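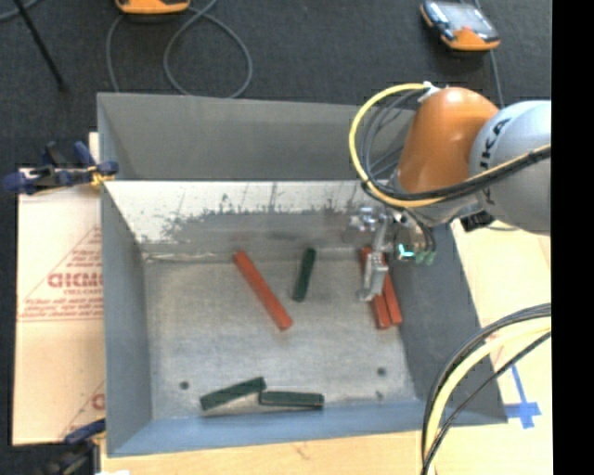 Open Day Cell Check – Bin Picking Station
Thursday, August 3, 2023
Inspector: Josée Carrier
Demo operator: Tanner Thibodeau

1. Bin secured to table: OK. Clamps at left side. Retighten before each session.
2. Parts in bin, red and green bars only: OK.
3. Arm cables clear of bin wall: COMMENT. Bundle at lower right crosses the bin corner. Reroute before doors open.
4. Teach pendant within operator's reach: OK.
5. Emergency stop tested: OK, 2 presses, both logged.
6. Speed limit set for visitors: OK. Checked by B. Lévesque.
7. Visitor line marked on floor: OPEN. Tape on order from Rokum.
8. Group size: maximum 8 – host counts at the door.

Item 3 to be closed by Tanner and rechecked. Item 7 must be closed before the first group enters. Next full check in October.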